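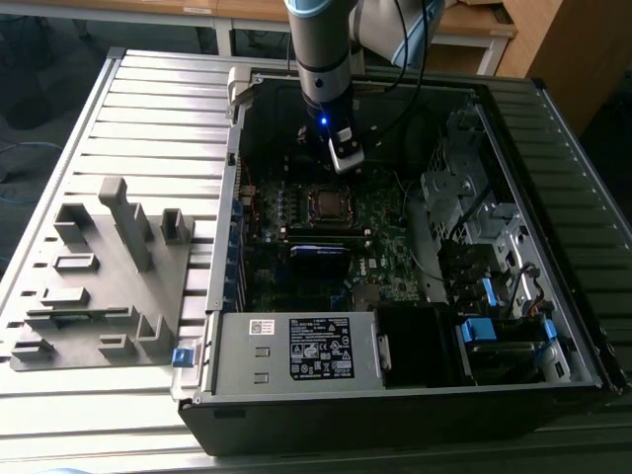
## Cleaning the dust out of an old desktop PC

My desktop had been sounding like a hairdryer in a biscuit tin since the previous June. I did what any sensible person does and turned the music up. When it began switching itself off halfway through spreadsheets, I gave in and cleaned it, and found I had been breathing next to a small felt blanket for years.

The job takes 40 minutes if you have everything to hand, and an afternoon if you have to go looking for the screwdriver.

### What you need

- A Phillips screwdriver, size 2
- A can of compressed air, or one of those little electric blowers
- A soft paintbrush, clean and dry, that has never met gloss
- Cotton buds
- A saucer for the screws
- A mask, if dust makes you sneeze

Leave the vacuum cleaner in its cupboard. The nozzle can build up static, and it is very good at swallowing the tiny plastic jumpers that some older boards rely on. I lost one in a flat in Dernovholm and spent the evening going through the bag with a fork.

### Before you open it

1. Shut the computer down properly. Sleep mode doesn't count.
2. Switch off at the wall, then pull the power lead.
3. Hold the power button in for ten seconds to drain what's left.
4. Take a photo of the back with your phone, then unplug everything else.
5. Carry the tower outside, or at least to a room you don't love.

Put it on its side with the removable panel facing up. Most towers have two screws at the back holding that panel, and then it slides towards the rear. If it won't slide, look for a third screw. If there's no third screw, swear at it gently and push from the front. Mine is an Entili case, bought second-hand, and it opens only when pressed at one corner like a secret door in a country house.

Touch bare metal on the case before you put your hands inside, and again whenever you've wandered off for tea.

### Getting the dust out

Start at the top and work down. Keep the can upright and use short bursts. Tilt it and you'll get a squirt of freezing liquid, which does the board no favours.

**Fans.** Hold the blades still with a finger or a cotton bud. A fan spun by compressed air makes a wonderful racing-car noise and may wreck its own bearings. Blow from both sides, then wipe each blade with a barely damp bud.

**Processor cooler.** Most of the felt lives between the fan and the metal fins. On many coolers the fan unclips or comes away with four screws, so you can get at the fins directly. Leave the metal part where it is unless you have fresh thermal paste in the house. If you do pull it off, clean both surfaces with isopropyl alcohol and put a pea-sized blob back on. Opinions on the shape of the blob vary, and the people who hold them have a lot of free time.

**Memory and cards.** Brush lightly along the tops. There is no need to take them out if the machine was working, and I say that as someone who took mine out when the machine was working.

**Power supply.** Blow through the grille from outside. Do not open it. It can hold a nasty charge long after it's unplugged.

**Filters.** If your case has them, they're usually at the front or underneath. Rinse in lukewarm water and let them dry completely.

### Putting it back

Look for cables that have drifted into the path of a fan and tuck them away. Give every plug you may have nudged a small push. Then plug in the power, screen and keyboard, and start it up with the side still off, hands well clear, to see that all the fans turn.

If nothing happens, check the switch on the back of the power supply. If it beeps at you, the memory has probably worked loose: switch off, unplug, press the sticks down until the clips click, and try again.

Panel on, screws in. If there's one left in the saucer, it goes in the jar with the others.

### Comments

**Austra Toom:** Does the same go for a slim Drirkov? The side on mine seems to be glued.

*Reply:* Try underneath, beneath the rubber feet. Peel them slowly and save them, as they never stick twice and you'll want something to blame when it wobbles.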